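4.2 Consumables and replacement planning

Fingertips were budgeted as consumables and arms as capital items. The Prukton cell was costed at $2000 per year for spares, with folding tasks (Figure 3a) assigned the highest share.

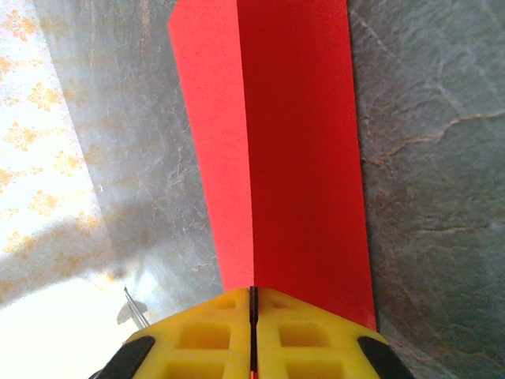 How many spare fingers should be ordered with each arm? Five pairs, reordered when two remain.

Bimanual work (Figure 3b) doubles the finger count but shares one set of rails. Lead time from Malomden was 30 days, so cabling was ordered in April.

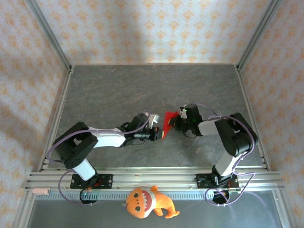

Figure 3. Single-gripper (a) and two-arm (b) handling.

Elin Nicholas objected that a 60-day buffer would be safer for cabling.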